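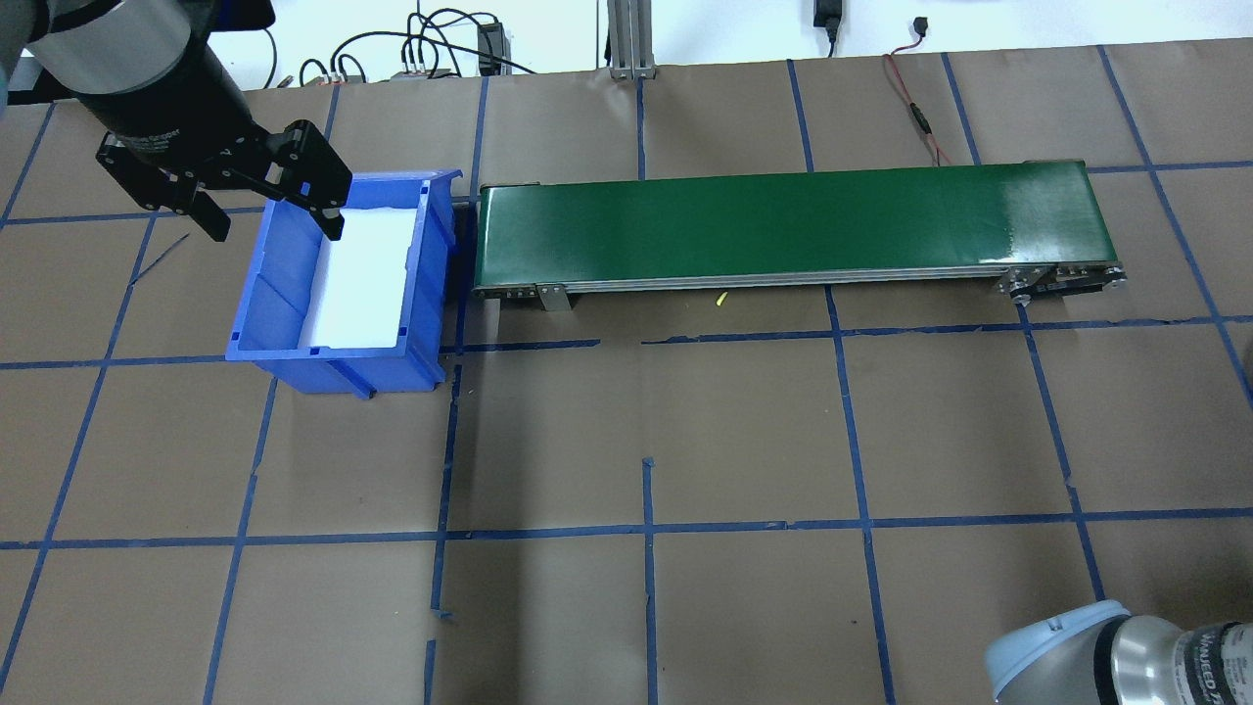
The Gaverel demonstration cell at Undthorpe: gripper, parts bin and green-belt conveyor.

Gaverel Demonstration Cell
Item 291 – Equipment available for viewing and trial
Location: Rirodwood Hall, Undthorpe site

The Gaverel is a tabletop handling cell supplied by Hudec for light picking and transfer work. It is offered to manufacturers, technical colleges and packaging firms that wish to see small parts handled by a robot arm before committing to equipment of their own. The cell may be viewed during the open day at Rirodwood Hall on 2019-06-24. Private demonstrations may be arranged after that date, with the next group of appointments opening in September.

What the demonstration covers

Visitors are shown how a handling job is set up from the beginning. The demonstrator explains how positions are taught from the pendant, how the gripper is brought down over a part, and how the approach to a bin is planned so that the fingers clear its walls. Time is set aside for questions at each stage. Visitors who would like to try the pendant may do so under supervision, at reduced speed.

The conveyor is treated as a separate subject. Hudec recommends that customers first settle the pick and place positions on a fixed surface and add belt transfer afterward. Those with an existing line should bring the belt height and width, as these affect the choice of mounting position for the arm.
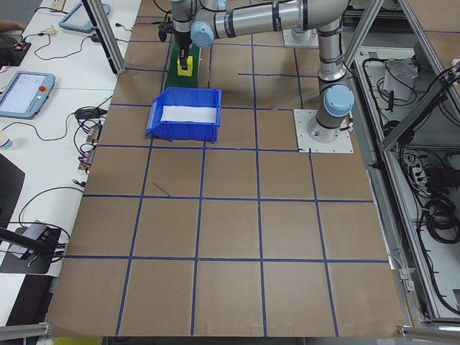
Photo: Hudec / Vilém Gajdoš

Work surface and layout

The table is covered in brown paper and divided into squares with blue tape. Hudec uses this grid when discussing layouts with customers: a square can be named and marked on the planning sheet, and the same layout can be put back on a later visit. The paper and tape are replaced when worn and are not part of the supplied equipment.

The arm stands on a white square base plate, with the aluminum posts of the framework rising at the table. Customers may order the framework at a different height or leave it out where the arm is to be fitted to an existing bench. Bins are also left to the customer. The blue plastic bin used at Undthorpe has an open front and a white insert, and similar bins are available from most storage suppliers.

Parts for trial

Visitors are welcome to bring samples of their own. Items should be clean, dry and free of sharp edges, and should weigh no more than 262 grams each. Soft or irregular parts can be tried, but please describe them when booking so that suitable gripper fingers can be prepared. Liquids and food products cannot be accepted.

Attendance

Each demonstration is limited to 17 visitors. Over 156 people have attended since the program began, and early booking is advised. Long hair must be tied back and loose sleeves secured. Visitors must stay behind the floor line while the arm is in motion unless invited forward by the demonstrator.

Booking and quotations

Requests should be addressed to Ludmila Šimko, Equipment Demonstrations, Rirodwood Hall. Please give the item number, the size of your party and a short account of the work you have in mind. Technical questions about mounting, cabling and power supply are answered by Vilém Gajdoš. Written quotations are prepared on request following a visit and do not include delivery.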